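# Keeping one arm running: a long morning at Skamari

I got to Skamari a little before eight with a bad coffee and a list of questions, most of which I never asked. The technician I'd come to interview was already on the floor with a rag over one shoulder, and the first thing I heard was, "You can talk while I do this, right?" So that's how we did it. I talked, the technician worked, and I wrote most of my notes leaning on a railing.

I should say up front that I don't know robots. I write about repair, mostly sewing machines and outboard motors and once (memorably, for me) a church organ. But a reader had asked what it takes to keep one of these arms going day after day, and the people at Skamari said sure, come by, as long as I left names out of it. Fine by me!

The cell has one arm, and its job is household stuff: opening drawers, picking things up, putting them away. The shop keeps a log on it, a real paper one in a binder with a cracked spine, and when I visited it stood at 1,916 hours. Every 566 hours the arm gets what they call the small service, and at 2,000 it gets the big one.

"Small service is a morning," the technician told me. "You check the bolts at the base, you check the cable where it bends, you run every joint slowly from one end to the other and you listen. Big service, clear your week."

I asked what you listen for.

"A tick. A healthy joint kind of hums, and it's the same hum all the way around. If I get a tick at the same angle twice, I write down the angle and go get the flashlight. If it's a different angle each time, it's usually a cable tapping on something, and then I feel silly for having gotten the flashlight."

We did the elbow together, or anyway I stood there while it turned. I heard a hum. I was told it was a good one, and I felt weirdly proud, like somebody had complimented my dog.

After that came the sleeve. The gripper wears a cover, and the cover gets more attention than any other part of the machine. It keeps grit out of the fingers, but it also creeps. A fold works its way down between the fingers and suddenly the thing can't close all the way on a knob, and the software has no idea why.

"I spent two days on that once," the technician said. "Two days! I recalibrated everything. I had Donati on the phone, I was ready to send them the whole wrist. And it was a wrinkle."

Donati is the outfit that does their parts and sends out the wrist seals, and I gather there's some affection there, along with some grumbling about shipping. The rule since the wrinkle has been that you look at the sleeve before you open the laptop. It's written inside the front of the binder in marker, underlined so hard it went through to the next page.

Then we got to the part I'd been looking forward to, which was setting up the station. I had pictured something high-tech, and there is plenty of that in the racks. But a lot of the setup is tape and furniture. You put the chest inside the tape lines on the floor, you nudge it square with your knee, you lay the objects out on top, and you pull each drawer out just a little so the arm has an honest try at it.
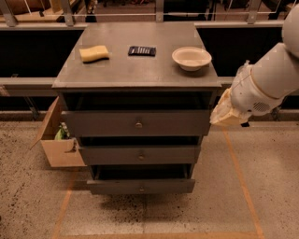 Tape was what a reply from Sarkholm wanted to argue about, after I'd posted a short note on my visit. At their shop they gave up on tape completely, the message said, and went to little steel stops screwed into the concrete, because tape stretches when you lay it and every person in the building has a different idea of which side of the line counts. Inside edge? Outside edge? They had a chest drifting a finger's width toward the arm over a month, and they blamed the arm the whole time.

I passed that along when I called back with follow-up questions, and got a big laugh.

"Inside edge," the technician said. "It's inside edge here, and if it isn't, I hear about it. But they've got a point. Steel would be better. The trouble is we move things. Next month it might be a kitchen counter, and then I've got screw holes all over my floor and somebody tripping on a stop."

So Skamari sticks with tape, and peels it and lays it fresh whenever an edge lifts. The trick, if you're doing this at home (are you?), is to roll the tape down loose and press it afterward, never pull it tight as you go. I tried it later in my garage and my line came out like a snake, so there's some wrist in it.

I wanted to know about the knobs, too. They seemed like such a small target for such a big arm. The technician said the knobs are where most of the trouble starts, and usually it's the furniture and has nothing to do with the robot. A screw backs out a quarter turn, the knob spins a bit, the fingers slip, and the log fills up with failed pulls. Every knob gets a twist by hand in the morning. Drawer runners get wax, plain candle wax, and never oil, which ends up on the sleeve and from there on everything else.

"People come in and they want to see the arm," the technician said. "I get it, it's a great arm. I spend half my day on the dresser."

We talked for a while about things going wrong in a bigger way. There was a bad week last May, when the arm started stopping dead in the middle of a reach, always in the afternoon. No error you could do anything with, just a stop. They swapped the controller cable. They swapped it back. A visitor from the Drundonby site finally put a hand near the vent and asked when it had last been cleaned, and there was what the technician described as "a long and educational silence." It was packed with lint. A soft brush and a vacuum took care of it, and now the vents are on the weekly list, right under the sleeve.

I asked if that was embarrassing.

"Sure. But I wrote it in the binder anyway, because the next person's going to do the same thing. You should see what the last person wrote for me. There's a whole page about a mouse."

I did see the page about the mouse. I've been asked not to share it.

Before I left I got to press the button that sends the arm back to its rest position, which takes longer than you'd expect. They run it slow after service, at a crawl really, with one hand near the stop the whole way. I had my hand near the stop. My other hand had the cold coffee in it, and I was told, kindly, to put that down outside the railing first.

They're due for the big service in 84 more hours on the log, and I've asked if I can come back for it. The answer was yes, bring old clothes, and could I pick up some candles on the way.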